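Breakfast Table Questions, Answered

I get a lot of the same emails about my toast-and-tea mornings, so I've put the answers on one page. If yours isn't in here, write to me and I'll add it (eventually, I'm slow in May).

What bread do you use?
Seeded, nearly always! I like plenty of little dark seeds all the way through and a thin crust. The loaf I buy is a Rasholm, from the bakery by the bus station, and I slice it myself, which is why my slices never match.

Do you keep bread in the fridge?
No, it goes stale faster in there. I freeze half the loaf the day I buy it and leave the other half in a paper bag. Frozen slices go straight into the toaster, just give them a bit longer.

Is a two-slot toaster enough?
For two of us, yes. When Bontu Lencho and her boys came to stay we had 6 people eating in shifts and I did start looking at the four-slot ones, but then they went home and I forgot all about it. Two slots take up so little room, and I'd much rather have the space for mugs. 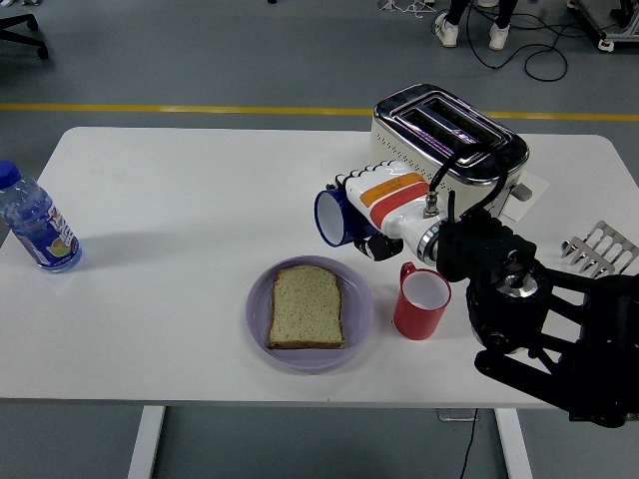
Speaking of mugs, I get asked why mine are all different colors. Simple, everybody picks one and keeps it for the morning! Yoga Lau gave me the idea years ago and it has saved me so much washing up. Matching sets look lovely in the store but by nine o'clock you're sniffing cups to work out which one was yours.

How do I get crumbs out of my toaster?
Unplug it, let it cool all the way down, then slide out the crumb tray if it has one. If not, tip it over the sink and give it a gentle shake. Please don't go in there with a knife. I wipe the chrome with a barely damp cloth and then a dry one, or it streaks.

Plate or board for toast?
Plate, with a rim! Boards look nice and the crumbs go everywhere.

Can I reuse your breakfast checklist?
Sure, print as many as you like. About 2,000 of you have downloaded it already and I'm still amazed. The jam list is on its own page, under Plomico.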